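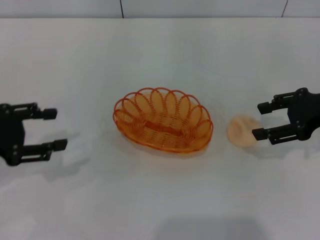 Figure 2. Orange wire basket with a bread-like item on a white tabletop.

4. Does the bread basket make people eat more?

4.1 The claim and where it comes from

Few ideas in the popular writing on meals out are repeated as often as this one: put a basket of bread in front of people before they order, and they will eat more, spend more, or both. The claim comes in two versions that cannot easily be true together. In the first, bread fills guests up, so a restaurant that gives it away loses money on main courses. In the second, bread wakes up the appetite and keeps guests in their seats, so it pays for itself. Trade guides tend to pick whichever version suits the advice they were going to give anyway.

We looked for the evidence behind both. Most of the sources we found cite other guides, and those guides cite nothing. Where a number is given, it is rarely clear whether it refers to guests, tables, or evenings. A few writers describe a change in bread service at a single restaurant and report that sales rose afterward, with no word on what sales were doing before, or on whether the menu changed at the same time. We do not think this is enough to build a theory on, and we are doubtful that it is enough to choose a basket on.

4.2 What was recorded

The records used in this section come from two restaurants, Allton and Granström, which agreed to let us see their order slips for the length of the study. Both serve a short dinner menu and both had been giving bread to every table without being asked. Starting in January, each restaurant alternated between two ways of serving. In the first, bread was brought in an open basket as soon as guests sat down. In the second, bread was brought only on request, on a small plate, with a line on the menu saying that it was free.

In all, 625 tables were included. We left out parties of more than 8, because large groups at both places ordered from a set menu. For each table the staff wrote down the time of seating, the dishes ordered, whether bread was served, and whether a second helping was asked for. Bread left at the end of the meal was weighed in the kitchen on a scale supplied by Clemico. The scale was accurate enough for our purpose. The weighing itself was another matter, and we return to it below.

Aušra Kļaviņa trained the staff at both restaurants and checked the slips against the register. Slips that did not match were set aside before anyone had looked at which kind of service the table had received.

4.3 Results

Tables given bread without asking took more bread. This should surprise no one, and we report it mainly because it is the only result in this section that held up at both restaurants under every way of counting that we tried.

Beyond that, the picture gets thin. At Allton, tables with a basket ordered slightly fewer starters. At Granström they ordered slightly more. Neither difference was large compared with the ordinary swings from one evening to the next, and when early and late seatings were looked at separately, the Granström result changed direction. Dessert orders showed no pattern that we would be willing to defend. Spending on drinks was a little higher at basket tables in both places, but the gap came almost entirely from a small number of very expensive bottles, and it disappeared when those were taken out.

Tables with a basket also stayed longer by the clock. We would caution against making much of this. Waiters told us that they felt less pressed to take an order once bread was on the table, so the added time may say more about the staff than about the guests. When we measured from the moment the order was taken, the two kinds of service could not be told apart.

4.4 Shape, color, and other second-order claims

A smaller group of writers goes further and argues that the container matters. Warm colors are said to bring on hunger, wire is said to look lighter than wicker, and an oval is supposed to invite sharing in a way that a round basket does not. Orange wire baskets of the type in Figure 2 would score well on all of these points. We found no study that compared containers while holding the bread, the table, and the room the same, and our own records cannot settle the question, because each restaurant kept to its own basket throughout.

One source that is often cited in support, a report prepared for the tableware firm Jakine, rests on 15 people who were shown drawings and asked which basket looked most generous. What people say about a drawing is a long way from what they do with a meal in front of them. The report itself is fairly modest on this point. Those who quote it are less so.

4.5 Limits

Our doubts should be applied to our own work as well. Two restaurants are not many, and both had regular guests who knew what to expect and who sometimes asked why the bread had not come. Staff could not be kept unaware of which service was in use. Guests on request-only evenings may have missed the line on the menu, in which case we measured the effect of small print as much as the effect of bread.

The leftover weights are the weakest part. On busy evenings, pieces from different tables were cleared onto the same tray, and the staff then divided the total evenly between them. We kept these entries in the main analysis and ran it again without them. The results for bread eaten were almost the same, but waste per table fell enough that we would not want the higher figure quoted on its own.

There is also the matter of what counts as bread. Granström changed bakers partway through, and the new rolls were smaller and denser than the old ones. A table that finished its basket before the change and a table that finished it afterward had not eaten the same amount, yet the slips for both say only "empty." We corrected for this where we had weights – for the remaining tables we did not try.

Given these limits, we treat bread service as a question of cost and waste in the sections that follow, and leave appetite out of the model.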